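How to Compare Two Robot Cameras on a Park Path Without Fooling Yourself

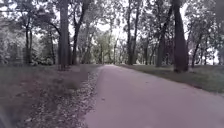

By Ruth Naylor
Posted April 29, 2021 in Field Testing

Every camera looks wonderful in the hallway outside the lab. The floor is flat, the lights stay put, and the walls are kind enough to be walls. Then you take the robot to a park and learn what you paid for.

I compare cameras for the Kershaw, our small wheeled delivery robot, on a paved path in Helstead with trees down both sides. The two candidates this time were the old camera and a cheaper one from Skikton that Neville Cheetham had been praising since before he plugged it in. The method works for any pair.

What you need
A robot that drives in a straight line when asked. Two cameras. One mount that fits both. A tape measure, and a notebook you won't leave on a bench.

1. Pick a dull path
You want pavement with grass on one side and something messier on the other. Leaf litter is ideal. A clean curb tells you almost nothing, while a ragged border of dry leaves will find the weak spot in your path detector inside a minute.

2. Fix the mount height and leave it alone
Ours is 43 centimeters off the ground. Write yours down. Neville once raised his by "a hair" between runs and we spent an afternoon admiring the results of the hair.

3. Lock the exposure, then try it unlocked
Tree cover is dark and the sky behind it is very bright, so auto exposure has to pick a favorite. With the far end of an avenue washed out, look at whether the trunks and the pavement edge still hold up. Those are what you steer by. Pretty sky is for postcards.

4. Drive the same stretch
We use 132 meters, out and back, at walking pace. Do it with camera A, swap, do it with camera B, then go back to A. If the two A runs disagree, the light has changed and you get to start over. Bring a sandwich.

5. Save frames before compression
Distant leaves turn to soup once the video link squeezes them, and both cameras will look equally bad. Record on the robot and copy the files later.

6. Score the edges
Pull 600 frames per run and mark where the path edge really is, left and right separately. Keep the two scores apart — an average will hide a camera that is great on grass and hopeless on leaves. Yes, it's tedious. I listen to the radio.

Our result
The Skikton unit did fine on the grass side and wandered on the leafy side. The old camera stays until June, when Neville gets a rematch at Plirkirville. He has already asked to choose the path. He may not.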